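2023-09-22

## Household battery and scrap metal collection in Nellirton

### Why we picked this topic

Nellirton has no curbside pickup for batteries. People either keep them in a drawer or put them in the trash. Our group wanted to find out how much small waste of this kind sits in ordinary homes, and whether a drop-off point close to home would get people to bring it in.

### Method

We handed out a one-page survey in two neighborhoods, Jitaru and Kommont. Jitaru is mostly apartments and Kommont is mostly single houses. We got 30 forms back from each. The form asked where people keep dead batteries, how far they would go to drop them off, and what they do with loose screws, brackets and other small metal.

We also ran a drop-off point in each neighborhood for 20 days in September. Everything brought in was sorted by type and weighed at the end of each week. We did not weigh items by household, so the survey and the weights can't be matched up.

### Sorting

Batteries were kept apart from other metal, and batteries with leaks or dents went into a separate container with sand.
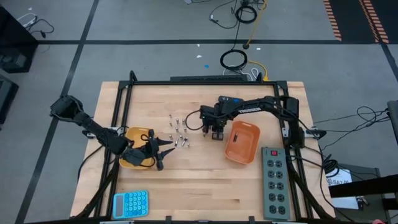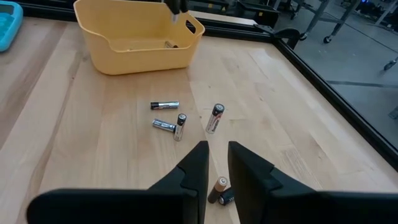
Batteries in the orange bin:

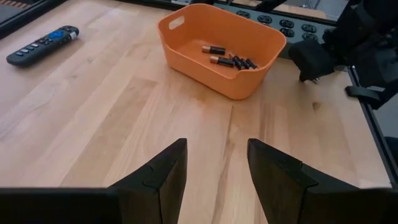
**Why do batteries have to be kept apart from other scrap metal?**

Loose metal can touch both ends of a battery and short it, and a shorted battery can get hot enough to start a fire. Batteries also go to a different recycler than steel or brass.

### Results

The two drop-off points took in over 1,000 batteries. Kommont brought in more scrap metal, mostly hardware from garages. Jitaru brought in more batteries, even though fewer people there said on the survey that they saved them.

Most people wrote that they would walk to a drop-off point but would not make a car trip only for that. Several said they did not know batteries were accepted anywhere.

### Problems

- The Kommont point was closed for 2 days because of rain — the tent leaked.
- The survey question about distance used blocks, and people in Kommont don't think in blocks.
- Our scale was not good for very light loads, so the first week's numbers for button cells are left out.

### Next steps

Tivex, the hardware store between the two neighborhoods, has agreed to keep a box by its front counter through the winter. We will collect from it and add the weights to our table.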